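Kamon
Careers > Open positions > Customer Support Specialist, Returns and Repairs

Customer Support Specialist, Returns and Repairs
Full time, on site, with up to two remote days a week after training
Department: Customer Support
Reports to: Support Manager
Openings: 2

About the job

Kamon sells kitchen scales, timers, thermometers and small countertop appliances, mostly through our own website and through independent kitchen shops. We are hiring two people for the team that handles returns, repairs and warranty claims. You will answer customers by email and phone, decide what happens with each claim, and see it through until the customer has a working product or their money back.

The support team has 13 people. Seven of them work on returns and repairs, and the rest take general questions and orders. The two new positions are both in returns and repairs. One is a replacement for a colleague moving to our purchasing department and the other is new.

A full-time specialist closes 54 cases in a normal week. A case can be a single email with a shipping label attached, or it can run for a month while we wait for a part. January and February are the heaviest months, and we do not approve vacations longer than three days in January. Please keep that in mind before you apply.

What you will do

Answer customer emails and phone calls about faulty, damaged or missing items
Check proof of purchase and warranty dates
Issue return labels, replacements and refunds in our case system
Pass repair jobs to the workshop and keep the customer informed while the item is there
Deal with shops that send back several items under one return number
Write short, clear notes so a coworker can pick up your case when you are out
Report repeated faults to the product team

You will be trained on the phone first and on email second. Most people take their own calls by the end of the third week. The workshop is one floor below the support office, and you will spend part of your first month there learning what our products look like on the inside and which faults come back most often. You do not need to be able to repair anything yourself.

We keep one rule about written replies: the first line says what we are going to do. Explanations come after that. We have templates for the common situations, but you are expected to change them to fit the customer's question. If a customer has asked three things, the reply covers three things.
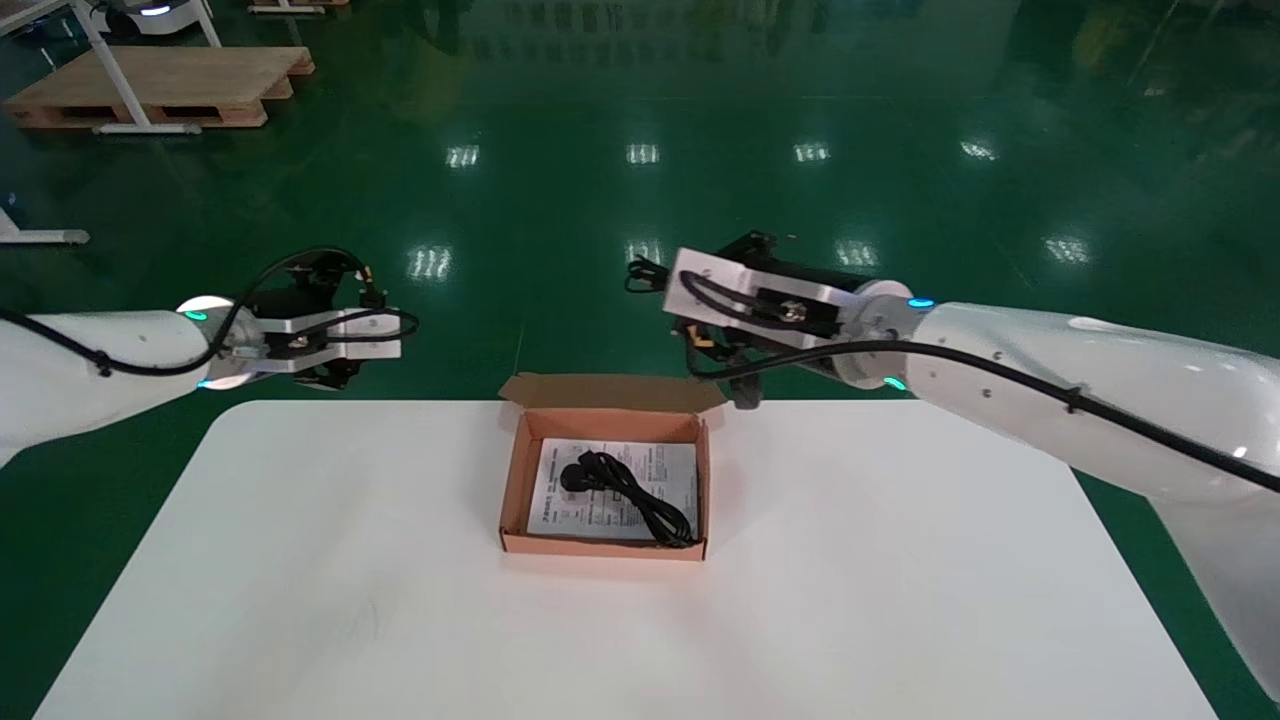

Phone lines are open from 8 a.m. to 6 p.m. Specialists work one of two shifts, 7:45 a.m. to 4:15 p.m. or 9:45 a.m. to 6:15 p.m., with a 30-minute unpaid lunch. Shifts change every two weeks and the schedule is posted a month ahead. Swaps between coworkers are fine as long as the support manager has them in writing by noon the day before. We are closed on weekends.

What we are looking for

At least one year of work dealing with customers. It can be in a store, a call center, a restaurant, a front desk or something similar
Good written English. You will write most of the day
A calm phone manner, including with people who are upset
Comfort with having several programs open at once
Basic math for partial refunds and shipping charges

Useful but not required:

Spanish or French
Experience with Vidico or another case system
Experience with warranty work of any kind
An interest in cooking or baking, as customers often ask how a product should behave in use

We do not ask for a college degree. If you have been out of work for a while, you do not have to explain why in your application.

What we offer

Hourly pay, reviewed every March. The pay range is sent to every applicant with our first reply, before any interview
Health, dental and vision insurance from the first day of the month after you start
Paid vacation and sick leave, counted separately
Retirement plan with company match after six months
A $200 yearly allowance for courses or books, work related or not
Employee discount on everything we sell
Free parking, and a covered bike rack by the side entrance

Remote work is possible after the training period, on two fixed days a week. We provide the laptop and headset. You need a quiet room with a door and a steady internet connection. Remote days are paused in January and February.

About the workplace

The support office is on the second floor of the Rangel Building, and there is an elevator. Desks are assigned and height adjustable. The kitchen is shared with the purchasing and product departments. The nearest bus stop is a seven-minute walk, and the last bus leaves after the late shift ends. Tell us if you need a change to the workspace, the equipment or the schedule because of a disability, and we will talk about it at whatever point in the process suits you.

How to apply

Use the form on this page. Attach a resume of no more than two pages. In place of a cover letter, please write a reply to the customer message below. Keep it under 200 words.

"I bought your Lellura scale in the spring and it worked fine until last week. Now it shows a different weight every time I put the same bowl on it. I changed the battery. I threw out the box but I have the email receipt. Do I need the box to send it back? And how long will I be without a scale?"

You can assume the scale is under warranty, that the box is not needed, and that a replacement ships within two working days once we receive the old one. Leave the customer's name out and sign with your own first name.

What happens next

1. We read all applications and reply to everyone within two weeks, whether or not we go further.
2. Phone call with the support manager, 20 minutes.
3. Visit to the office, two hours. You will meet two specialists, listen in on calls and answer two practice emails. We pay for this time.
4. Decision within five working days of your visit.

We call two references before making an offer and will ask you first. There is no personality test.

The form stays open until both positions are filled. Start dates are flexible, but we would like both people to finish training before the end of November. People who have applied to Kamon before are welcome to apply again.

Questions about the job can be sent through the contact form. Choose "Careers" as the subject so that your message does not end up in the returns queue.

Apply for this position
Back to all openings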